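From: Hiyori Matsuda
To: kirnulier-manip list
Subject: Re: wrist-view dropout, kitchen set

On Friday, Hok-lam Liu wrote:
> The Savchuk baseline also improves if you drop the overhead view at
> random during training. How do you know your gain comes from the
> masking schedule and not from plain view dropout? Also, were the
> counter layouts in the test split seen in training?

Second question first. No. The split is by layout. The training set has 2,331 episodes, and the 17 test layouts share objects with it but no arrangements. Fixed items such as the sink and stovetop are the same throughout, so I make no claim about new kitchens.

On the first: we ran plain dropout at the same average rate, 5 seeds each. It recovers roughly half of the gain. The rest shows up almost entirely in layouts where reflective metal sits near the target.

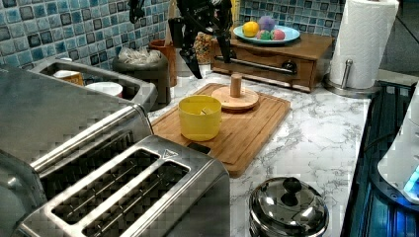 My reading is that the policy learns to trust the wrist view too early in the approach when chrome is nearby. The schedule masks that view more heavily in the first part of the reach and releases it near contact. Plain dropout has no notion of phase, so it can't correct for this.

Two caveats. Phase labels come from gripper height, a crude proxy that fails for objects on raised surfaces. And 2 of the seeds were run on the older Varkix controller, before the latency fix. I am rerunning those at Clakimville and will post the per-layout table when they finish.

If you have the Savchuk dropout config, please send it. I had to guess the rate from the plots.

Hiyori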